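The **Wiltwood Rules** are a set of working rules for tabletop demonstrations made with hand-held grippers. They cover the table, the tools, the objects and the person doing the work. The rules were first written for internal use at Saragih, a small automation firm in Plindunmont, and later adopted by several teaching labs and contract workshops in the area. The current text is edition 2, dated 7/9/18. It has 28 numbered rules in four parts.

The rules are voluntary. They do not replace machine safety law or the instructions of an equipment maker, and a workshop that follows them still has to do its own risk assessment.

## Background

In this kind of work a person holds a gripper in each hand and carries out a task, such as picking up small items from a tray. The motion and the camera views are recorded and later used to train a robot arm to do similar work. The tools usually have the same fingers as the robot, so that a grasp made by hand can be repeated by the machine.

Before the rules were written, each bench at Saragih had its own habits. Some operators began with the fingers closed and some with them open. Tables had different surfaces, and trays were put back wherever there was space. A review of 257 recordings made for a sorting project called Plisine showed that many could not be compared with each other. The first edition grew out of that review and was named after Wiltwood, the building where the benches stood.

## Part A: Table and surroundings

The working surface should be plain, matte and level. White and light gray are preferred for dark tools, and a dark surface is allowed if the fingers are light. Lighting should be soft enough that shadows have no hard edge. Soft shadows under the hands are accepted, as they cannot be avoided in two-handed work.

The surface is wiped before each block of work. Fibers and dust that appear during a block are left alone until it ends, unless they get into the jaws.

Objects that are not part of the task are kept off the working surface. The rules say little about the rest of the room. Furniture, outlets and cords in the background are permitted so long as they stay out of the operator's reach and nothing back there moves during a recording.

## Part B: Starting position

Every recording starts with both grippers open and empty. The fingers may be over the table or over the edge of a container, but they may not touch the objects to be handled. The operator holds still for a moment, then begins.

A pause of more than 15 seconds ends the recording. The operator returns to the starting position and begins a new one. Edition 1 left this to the operator's judgment, and the change was the most disputed one in edition 2. 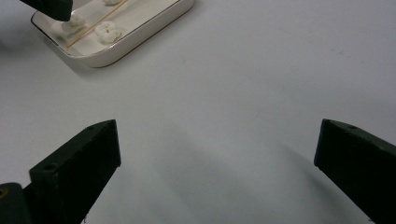 ## Part C: Small and light objects

Part C is the longest part and the one most often cited. It applies to cotton balls, thin sticks, string, paper slips and other items that weigh very little or bend easily.

* Light objects are placed in a shallow tray or dish with a raised rim.
* The tray stands directly on the table. It is not taped or clamped unless the robot's own tray will be.
* Objects may touch each other, and long items may lie at any angle. Straightening them before every attempt is discouraged.
* Soft items are replaced when they have been pressed flat or have started to shed.
* A dropped item is picked up with the gripper if it lies on the table. If it falls to the floor, the recording is stopped and marked.

Glossy trays were banned in the first edition because of reflections. The ban was lifted in edition 2, which asks only that the tray be turned or moved if a bright spot hides an object. Metal trays remain excluded.

## Part D: Operator and cables

The operator wears close-fitting sleeves in one plain color. Watches, bracelets and rings are taken off. Each gripper is held so that the fingers can open fully without touching the operator's other hand. 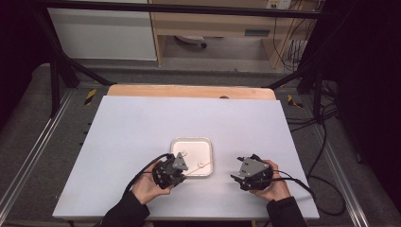 Cables are a separate concern. They must have enough slack for the full reach of the task, with no loop passing between the fingers or across the container. A cable may lie on the table beside the work. Where it drops to the floor it should hang on the side of the hand it serves, and spare length is kept clear of the operator's feet.

When both hands work over one tray, one hand is named as the leading hand before the recording starts. The other hand holds, steadies or waits. Crossing the wrists is not allowed. If the hands touch each other, the recording may be kept, but the contact has to be noted.

## Records

Each block of work has a one-page sheet. It lists the task, the container, the objects, the leading hand and any stopped recordings. Failed attempts are kept and labeled as failed. The rules do not set a minimum success rate.

## Criticism

Some users consider the rules too strict about surfaces. A robot trained only on clean, pale tables may do poorly on a cluttered bench, and edition 2 answers this only in a short note that allows varied surfaces "where the variation is planned and recorded." Others have pointed out that Part C was written around shallow trays and gives little help with deep bins or bags.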